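Gusta: Frequently Asked Questions

By Leonilde Garcia
Updated February
12 comments | 8 shares

What is Gusta?

Gusta is a method for teaching a robot arm to take apart used desktop computers. It was developed at the Bruveo lab in Tellville by Oi-ling Yang, Duarte Guerreiro and me. The method covers one part of the job: finding the plastic tabs and latches inside a case and pushing or pulling them the right way.

Why tabs and latches?

Screws are fairly well covered by other people's work. A screw looks like a screw, and it turns one way to come out. Tabs vary a lot from one maker to the next. Some slide, some pivot, some have to be squeezed while something else is lifted. Our early tests stopped at tabs more often than at any other part.

How does the robot know which way to push?

It starts with a guess from the wrist camera. The fingertip then makes light contact and the arm tries a small motion in up to four directions. The controller compares the resistance in each one and picks the direction that gives way most smoothly. If all of them feel stiff, the arm backs off and asks for help.

What does the wrist camera see during contact?

Mostly the gripper's own linkage, with the case interior beyond it. The part that matters to the method is the small patch where the ridged fingertip meets the tab. On a Dell tower, for instance, the gray tab sticks out from a light-gray molded panel with raised ribs all over it, and the two are close enough in color that the guess from vision alone is often poor.
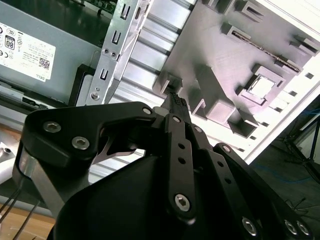 3 min read

Do you remove the gripper from the camera view?

No. We tried masking it out and the results got worse. The position of the finger links tells the model how far the gripper is open, and it seems to use that.

How much training data did you need?

We used demonstrations on 26 computer cases. Three of those were held back for testing and never used in training.

What were the results?

On the held-back cases, the full method released most of the tabs it tried. The vision-only version did clearly worse, mainly on tabs that pivot. The full tables are in our report.

Does it break things?

Sometimes. Old plastic can be brittle, and a force limit that is safe for a new tab may be too high for an old one. We lowered the limit twice during the project. A snapped tab counts as a failure in our tables even if the panel came free.

Can I run it on a different arm?

Probably, if the arm reports force at the wrist. Tahsin Wanigasekara has it running on the second arm at our Aguiar site, and the port needed a new calibration step but no retraining.

Who do I contact about the code?

Write to Rainer Ostermann at the Bruveo lab. Please include the arm and gripper you plan to use.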